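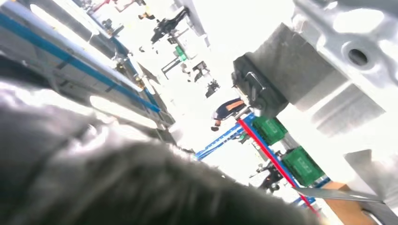 Between the shelves in the storage room, on a bright afternoon.

Our storage room in July – a small gallery

Welcome to our gallery page. My name is Idrisa Rotich and I take care of the storage room of Daltisora, where we keep fabrics, covers, blankets and other soft goods for our workshop. I am sorry to say that the gallery is still short. I will add more when the new racks are standing in their final places.

The top picture has a soft dark grey piece very near to the front, and behind it the metal racks with their blue parts. A colleague in navy shorts is bending forward behind one of the blue shelving units. Bending is a big part of our work, as every person who has worked in a storage room will know.

About the room

The room has 631 square feet and it was used before us by a company that sold garden furniture. We moved in with 1,330 articles on our list, and for the first weeks they stood in boxes wherever there was a free place. It was not possible to find anything quickly. One time I searched a whole morning for the covers of one sofa, and I found them under the winter curtains, in a box on which somebody had written "lamps".

After this morning I asked for proper shelving. We compared two systems, Plonero and Jukura. Plonero was cheaper, but the shelves could only be placed at fixed heights, and our rolls and folded blankets have very different sizes. With Jukura you can move every shelf up or down, and so we took this one for the new part of the room. The older racks stay where they are for now. They are strong and I see no need to throw them away.

How we sort the things

Heavy goods go down, light goods go up. This rule is old and everybody knows it, but in a full room it is easily forgotten. Folded blankets and thick fabrics lie on the lower shelves, where two people can lift them without a ladder. Cushion covers and small pieces go in the middle. On the top we keep only what is needed one time in a year.

Every shelf has a letter and a number. We write them on card and not on sticky paper, which comes off in the summer heat. When a piece leaves the room, the person who takes it signs on the list beside the door – also when it is only for an hour. I know that some of my colleagues find this rule too strict.

The aisles must stay free. At the beginning we put boxes on the floor between the racks "only until tomorrow", and you can imagine how long they stayed. Now there is one corner for incoming goods, and it must be cleared before we go home.

Care of the soft goods

Thick fabrics take dust very quickly. We brush them before they are folded, and we fold them each time in a different line, so that no hard crease stays. Dark grey and black pieces show every thread from the light ones, and for this reason they have their own shelf. We do not use plastic bags for wool. A cotton sheet over the pile does the same service and lets the air come in.

Sunlight is a more difficult matter. The light in the room is very pleasant to work in, but colored fabric loses its color when it lies in it for a whole season. The pieces in strong colors are therefore stored in the back part. We have also ordered blinds from Dvořáček, and they should be delivered in eight weeks.

Visits

If you would like to choose a fabric in person, please write to us first and tell us which colors you look for. We can receive groups of up to six persons. Please wear closed shoes, and leave large bags at the entrance, as the passages between the racks are narrow.

Page updated on July 23, 2020. Back to all galleries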